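From: Selina Trummer
To: the sound and kinetic list
Date: Mon 16 October
Subject: Re: [list] Berchtold at Florden - worth the trip?

Benedikt's piece is worth the trip, Ferdinand, and I'd go further and say bring a sandwich and stay the afternoon!

Ferdinand Holzer wrote:

> Has anyone been to the Berchtold show in Florden yet? I saw the
> early thread machines in Usau years ago and liked them a lot, but a
> friend came back from this one saying it was "a room full of string
> and not much going on." Two hours each way is a lot for string.
> Also, is the big one running? It was switched off when she was there.
>
> F.

So, your friend was unlucky. The big one is called *Lukumay* and it rests between runs, and the rests are long. I came in during one myself and nearly walked straight through to the drawings. Then a very small click up near the ceiling, and one thread out of 781 went tight.

I don't know how to explain how good that is. The threads hang down in a loose gray curtain, all slack, and a motor at the top pulls one of them straight. Your eye goes looking for it and by the time you've found it, it has let go again and another one has gone tight somewhere behind you. There's never more than one at a time. Everybody in the room was turning their heads like people at a tennis match where the ball keeps getting lost. A little girl started pointing and calling them out, and she was much faster than any of the grown-ups.

What I love is that he's stopped hiding the works. In the Usau pieces (you'll remember) everything sat in those painted boxes, and half the pleasure was wondering what was inside. Now the cams are right there over your head, cut from plain beech, with his pencil marks still on them. You can follow exactly how it's done and it's still spooky. I thought I'd miss the boxes and I don't.

The other rooms, quickly:

- **Sokmont** - the table piece with the two brass arms that pass a pebble back and forth. They drop it a lot. The attendant picks it up and puts it back, and he does this so gravely that I was sure for a while he was part of the work. I asked. He's not, but he said he gets asked every day.
- **The June drawings** - 3,183 of them in flat files, and you're allowed to open the drawers! Most are just a line and a time of day. Start at the bottom drawer, the lines get wilder there.
- **Untitled (stairs)** - didn't do much for me. A bucket goes up, a bucket comes down. Corina Gisler thinks it's the best thing in the building, so please argue with her and leave me out of it.

Corina and I did have a proper disagreement on the train home about whether *Lukumay* is funny. She says it's a sad piece, all those threads waiting for a turn that lasts a second. I laughed out loud at least twice. I think it's the slackness afterward that does it - the thread doesn't fall back gracefully, it sort of flops, with a little wiggle at the end, like someone sitting down too hard. If he'd wanted it solemn he would have used wire.
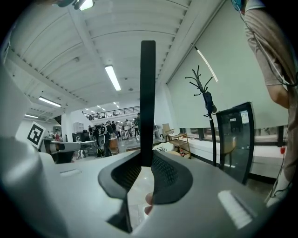 Notburga Kälin's essay in the catalog takes Corina's side, more or less, but it's a lovely piece of writing and has the only clear account I've read of how he times the rests. There's a paper strip with holes punched by hand, and he punches a new one for each venue after sitting in the empty room for a day. The Florden one is slower than the one before. She also has a good page on his grandmother's loom, which he always says had no influence on him at all, and then he talks about it for ten minutes.

Practical things. Closed Mondays and Tuesdays. The machine room is unheated and you'll be standing still, so take a sweater. The desk keeps a chalkboard with the times of the runs, easy to miss because it's behind the door when the door is open. I'd guess that's what happened to your friend. The late afternoon run is the one to catch, when the sun comes in low from the side and you can see the tight thread as a bright line for the moment it's up.

If you do go, would you look at the third cam from the window and tell me if it's supposed to have a notch in it? I say yes, Corina says it's chipped, and there's a coffee riding on it.

Selina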